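The Button Ledgers of Uvelberg

For most of its working life, the Skarnero button factory stood at the bottom of Mill Street in Uvelberg and gave the town its noon whistle, its brass band and a good share of its wages. It opened in 1855 in a converted grain store. What it left behind, apart from the brick shell that now houses apartments, is a collection of buttons and the written records that explain them.

The Ospina Museum of Trades has held both for a generation. Only recently has the museum been in a position to bring them together. A cataloging program, begun last October under the direction of curator Efraín Benavides, is matching the buttons in storage with the factory's own sample ledgers, many of which had not been opened since they arrived in the building.

The ledgers are large, heavy volumes with cloth spines. Each page was ruled by hand into columns for pattern number, material, size, finish and customer. In the earlier books the clerk sewed a button directly onto the page beside its entry. In the later ones a pencil rubbing was made instead, which saved stock but leaves the modern reader to guess at color. There are 25 ledgers in all. One is badly stained by water and will need the attention of a paper conservator before it can be read.

Button making was seldom a single trade. Skarnero began with bone and horn, both bought from slaughterhouses within a day's haul of the town. Horn was boiled until soft, pressed flat and cut into blanks, and the smell of the boiling sheds is mentioned in nearly every complaint preserved in the town records. Shell came later, by rail. Freshwater mussel shell arrived in sacks, was soaked for days to make it less brittle, and was then cut with a tubular saw that left the rest of the shell full of round holes. The waste was used to surface paths, and pieces of it still come up in gardens on the east side of town after heavy rain.

The work was divided by custom as well as by skill. Men ran the saws. Women and girls sorted, drilled, polished and carded, and much of the carding was done at home and paid by the gross. A wage book from the carding room lists 260 home workers in its busiest season, many of them sharing a surname and a street. Mr. Benavides regards this book as the most important single item in the collection. "The ledgers record what was made," he said. "The wage book records the households that made it, and there are families in Uvelberg today who can find their great-grandmothers in it."

Matching a button to a ledger entry is slow work. Size is the first test. Buttons were measured in lines, a unit that survives in the trade, and a gauge will usually narrow the search to a few pages. Material is the second. Horn and early molded plastics can look much alike once they are worn, and the cataloger must look for the fine layers that natural horn shows along a chipped edge. The back of the button is often more useful than the front. The way a shank was fixed, or the angle at which the holes were drilled, can place a piece within a particular workshop and sometimes at a particular bench. 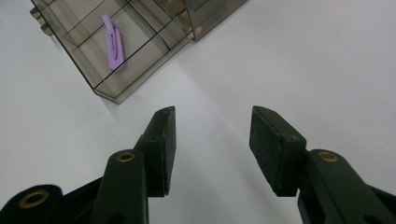
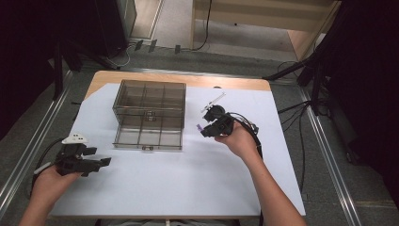

Storage presents problems of its own. Early plastics based on cellulose give off acidic vapors as they decay, and these will attack metal and textile kept nearby. Museums that once grouped their buttons by color or by date have had to learn to group them by material. At Ospina the cellulose pieces now have a separate cabinet with its own ventilation. Brass and steel are kept dry, while shell and horn are held at a moderate humidity so that they do not crack.

The policy has meant breaking up several arrangements made by earlier collectors, a step the museum did not take lightly. Before any group was separated, its original order was written down in full. Yurani Inga, who oversees the records, argued for this from the beginning. In her view the order in which a collector chose to keep things is evidence in itself — a guide to what that person valued and whom they bought from. The Indale bequest, which came to the museum sewn on cards in an order no one has yet explained, has been left as it was for the present.

Public interest has been greater than expected. Residents have brought in jars and tins from their own homes, and the museum now sets aside time each month to look at them. Few of these buttons can be traced with certainty. Skarnero sold to wholesalers who sold to everyone, and a plain four-hole shirt button carries very little of its own history. Patterned pieces are another matter. A pressed horn button with a wheat-sheaf design, brought in by a retired schoolteacher, was matched within the hour to an order for 6 gross placed by a local tailor.

The first part of the catalog, covering bone and horn, will be open to readers in the museum library when checking is complete. Shell will follow. The stained ledger remains in its wrapping on the lower shelf of the paper store, and a request for funds to treat it is under review.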